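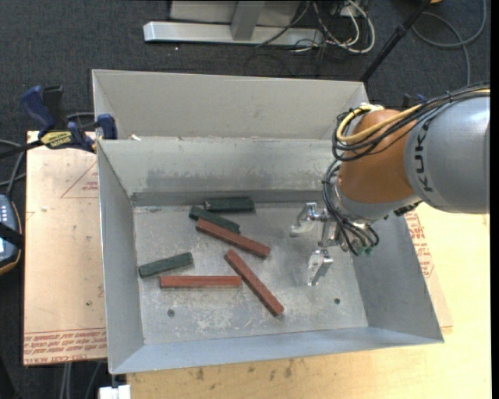 The picking bench at our Plenstead workshop, with the KUKA arm over the sheet-metal bin and the green and reddish-brown blocks.

About us

Lesell Shared Workshop is a place in Plenstead where people build robots together. We are open to everybody who likes to make machines that move, also to those who have never held a soldering iron. The workshop opened in January with one room and one long table. Today we have 60 members, and many of them come from Wustthorpe and the villages near it.

What we build

Our main project has the name Yensuk. It is a bin picking cell: an arm with a two-finger gripper must take blocks out of a metal bin, one after another, when they lie in any direction. For a person this is a very easy task. For a robot it is still difficult, above all when one block lies partly on another, or when a block rests near the wall and its end points up.

We do as much as possible by ourselves. The bin stands on a wooden tabletop and is held with a bar clamp, so that we can move it when we want to try a different position. The bin has sloping sides, and these give us more work than we expected, as the fingers must come in at the right angle and not touch the metal. The marks on the floor of the bin show that we are still learning this.

The goal for this year is 1,000 picks without help from a person. When we reach it, we will put smaller parts in the bin and start again.

Projects from home

Not every member works on Yensuk. Some bring a project from their own garage or kitchen table – a camera slider, a feeder for the cat, a small plotter – and use our tools to finish it. We ask only that you clean your place after the work and write your name on your box.

How we pay for it

Lesell is not a company and makes no profit. The membership fee pays the rent and the electricity. Last year, before we had the room, we collected 3,000 euros among friends and neighbors, and with this money we bought the first tools and the carpet. We thank all of them very much.

Visit us

The workshop is open to guests every Friday evening. Groups of more than 5 people should please write to us before. Children are welcome together with an adult, and they must stay behind the yellow line when an arm is switched on.

We speak English and several other languages, some better than others. Please ask if something on this page is not clear.

Page last changed: 2026-04-10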